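Two arms and a table in Firkgate

The workshop is on the ground floor of an old dye house in Firkgate, between a bicycle repairer and a company that cuts foam for chairs. It is shared by 27 members. On most evenings you hear the lathe before you find the door. I came on a Friday at six o'clock, when the man I wanted to interview was still at his day job, and so I waited on a stool and looked at shelves of labelled tins.

He asked me not to print his name. "My employer knows I do this, but I don't want that they find it every time they search me," he said. He is an electrician for lifts, he is in his fifties, and for two winters he has been building a pair of robot arms together with another member, a woman who repairs sewing machines. She came a little later, with soup in a flask, and sat down with us.

The project is called Carkavell. I asked what it means. "It is the name of the street where I bought the first motors," he said. "A man was emptying his garage. I paid 995 for everything, and my wife did not speak about it for a while, and then she spoke about it a lot."

That money was the largest single sum. The motors were good but the gearboxes that came with them were worn, and he spent the first winter replacing these one after the other. The forearms were made in the workshop. The hands were bought as a kit from Cheng, a small supplier he speaks of with respect, although the instructions came in the wrong order and page 17 was missing. "I wrote to them and they sent me page 17. Only this page, in an envelope. I have it on my wall."

I wanted to know why arms, and why two of them. He thought for a long time before he answered this.

"One arm is a machine for moving things from here to there. I see enough of that at work. With two you have to decide. Which hand goes first, which one holds, which one waits. If both go for the same thing they hit each other, and then you are buying fingers again."

"We bought fingers again," said his partner in the project.

"Twice."

She does the cabling and, since last autumn, most of the programming, which she learned from the workshop's evening course and from a book she does not recommend. She told me that sewing machines prepared her well. "In a sewing machine everything must arrive at the same moment. The needle, the hook, the feed. If one is late you have a knot. With the arms it is the same, the knot is only more expensive."

The task they have given themselves this season is to clear a table. It sounds modest, and I said so, perhaps not very politely. She was not offended. She explained that they had begun with wooden blocks, painted in one colour each, and that the arms became quite good with blocks. Then in October they showed the work at the Wivdale makers' evening, and a boy put his crisp packet on the table between the blocks. The left hand closed on it, opened, closed again, and went on like this until somebody switched it off.

"People laughed, and they were right to laugh," she said. "We went home and threw the blocks in a box. After that we practised with rubbish."

So now the members leave things for them. There is a crate beside the door with a paper sign, and everybody empties their bags into it. He showed me how they choose from it: something soft, something that rolls, something flat, something with a shape the hand has not met before. They lay the things on the cloth without much order. The cloth was her idea. On the bare table the bottles rolled away when a finger touched them, and felt slows them down.

I asked which of the objects is the most difficult, and here they do not agree. He says wrappers, always wrappers. "It has one shape when you look at it and another shape when you take it. The camera makes a plan and the plan is already old." She says the notebook. A hand can push a notebook over the whole table without ever getting a finger below it, and when it does get one below, it lifts a single page. They are now trying to let one hand press on the cover while the other comes from the side – she made the movement for me with her own hands, very slowly, and I understood it better than from the words.

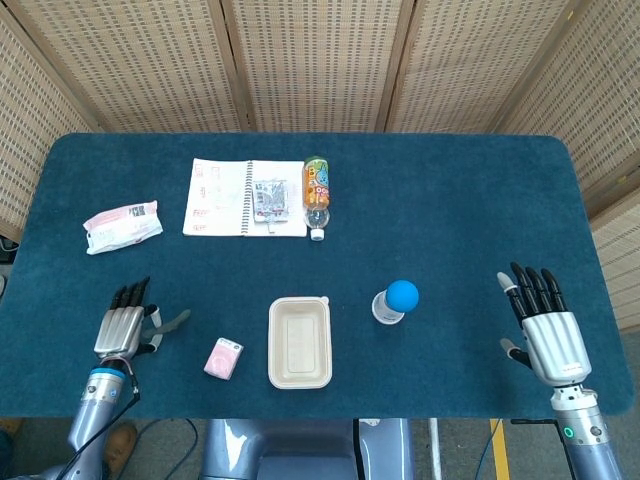 The Carkavell arms at the table, with a notebook, bottles, a wrapper, a food container and a packet of tissues on the cloth.

Bottles are somewhere in the middle. A bottle lying down is easy if the hand comes across it and hopeless if it comes along it, he said, and a round cap is a question of its own, because the fingers slide off before they have closed. He has tried glove rubber on the fingertips and tape made for tennis rackets. The rubber was better, but it left crumbs.

The folding screen behind the table also has its history. At first the camera could see into the whole workshop, and the program sometimes became interested in a person walking behind, or in a red fire bucket. They tried a bed sheet, which moved in the draught. The screen came from a restaurant that was closing, and it has stayed.

I asked whether they are afraid that somebody will do all this better and faster. He shrugged. "They do it already. There are companies with a hundred people for this. I cannot be sad about it every evening, I would not get any work done."

"Also they don't have our screen," she said.

It was after eight when I put away my recorder. I asked what comes next, and they both began to speak and then both stopped, and she let him go first. He wants to change the left wrist, which has too much play in it and makes a noise he does not like. She wants a month in which nothing at all is changed, so that she can find out if her program is good or bad. They have had this conversation before, I think. He had already taken the small screwdriver out of his pocket, and she asked him to put it back until she had finished her soup.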